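Sicherheitsprüfung Zweiarm-Tisch „Brollach“ nach Greiferstörung, mit Anmerkungen
Stand: 22. Juni 2026, geprüft von Chibuzor Edet, gegengelesen von Sunee Siriwan
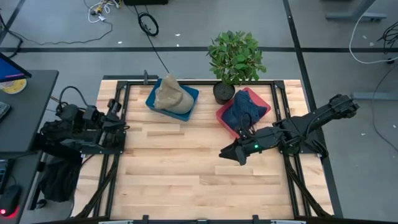 Ihr Lieben, bevor der Tisch wieder in den normalen Betrieb geht, haben wir uns einen ganzen Vormittag Zeit genommen und die Liste von vorn bis hinten durchgearbeitet. Anlass war die Sache mit dem rechten Arm, der beim Ablegen eines Tuchs den Greifer nicht mehr geöffnet und trotzdem weitergezogen hat. Verletzt wurde zum Glück niemand, aber das Tuch ist hin, und Sunee hat sich ordentlich erschrocken (ich auch, wenn ich ehrlich bin). Im Protokoll ist der Vorfall Zyklus 1.544, falls jemand nachlesen möchte.

1. Not-Halt
Erreichbar von beiden Bedienplätzen: ja
Beide Arme stoppen beim Auslösen: ja
Anmerkung: Wir haben 20 Mal ausgelöst, bei leerem und bei geschlossenem Greifer, und jedes Mal stand alles still. Bitte denkt trotzdem daran, dass der Greifer nach dem Not-Halt seine letzte Stellung behält. Wer dann am Stoff zerrt, macht es nur schlimmer.

2. Greifer rechts
Öffnet vollständig: ja, nach Tausch
Finger fest verschraubt: ja
Fehlermeldung bei blockiertem Finger: NEIN
Anmerkung: Hier lag der Hund begraben. Der Stecker am Handgelenk saß locker, die Steuerung von Lomix bekam den Öffnungsbefehl nicht durch und hat einfach den nächsten Schritt begonnen. Das Kabel ist neu und der Stecker gesichert. Die fehlende Meldung bleibt aber offen, das muss in die Software. Das grüne Licht am Handgelenk sagt bei uns nur, dass Strom anliegt! Bitte verlasst euch nicht darauf, dass dann auch die Finger tun, was sie sollen.

3. Greifer links
Öffnet vollständig: ja
Ruhestellung eingeklappt: ja
Anmerkung: Unauffällig. Den gleichen Stecker haben wir vorsorglich mit nachgezogen.

4. Kabelführung an den Armen
Keine Schlaufe im Arbeitsbereich: NEIN
Zugentlastung an beiden Armen: ja
Anmerkung: Das dünne schwarze Kabel vom rechten Arm legt sich über die Ecke der roten Schale. Im Versuch ist nichts passiert, schön finde ich das aber nicht, denn wenn der Arm weit ausholt, könnte er die Schale mitnehmen. Ich habe Klettbänder bestellt, bis dahin fahren wir rechts mit verringerter Geschwindigkeit.

5. Boden und Laufwege
Keine Stolperstellen: NEIN
Steckdosenleiste frei vom Laufweg: bitte nacharbeiten
Anmerkung: Hinter dem Tisch liegt ein langes schwarzes Kabel quer über den Teppich, und bei der Steckdosenleiste ist ein ziemliches Knäuel aus weißen und gelben Leitungen zusammengekommen. Sunee hat bei Fairweather Kabelbrücken angefragt, die im Juli kommen sollen. Staubsaugen wäre auch mal wieder dran.

6. Tisch und Gestell
Klemmen an der Vorderkante fest: ja
Verschraubung der Armhalterungen: ja, 4 Schrauben nachgezogen
Gegenstände außerhalb des Programms entfernt: siehe Anmerkung
Anmerkung: Die Topfpflanze an der hinteren Kante gehört zwar zu keinem Ablauf, aber sie hängt uns allen am Herzen und darf bleiben, sofern sie ein Stück weiter vom rechten Arm wegrückt. Blaue und rote Schale bitte immer an den hinteren Rand, damit vorne Platz zum Einlernen bleibt.

7. Probelauf
Tuch aufnehmen und ablegen, beide Seiten: 47 Durchgänge ohne Störung
Anmerkung: Gefahren mit dem Programm Getis, ich stand die ganze Zeit mit der Hand am Schalter daneben. Es lief so ruhig, dass ich fast meinen Tee vergessen hätte.

Ergebnis: Freigabe mit Auflagen. Kein Betrieb ohne Aufsicht, bis Punkt 2 und Punkt 4 erledigt sind. Wer etwas Merkwürdiges hört oder sieht, hält bitte sofort an und ruft einen von uns beiden, auch wenn es sich hinterher als Kleinigkeit entpuppt.

Offene Punkte
Meldung bei blockiertem Finger: Chibuzor
Klettbänder rechts: Chibuzor
Kabelbrücken: Sunee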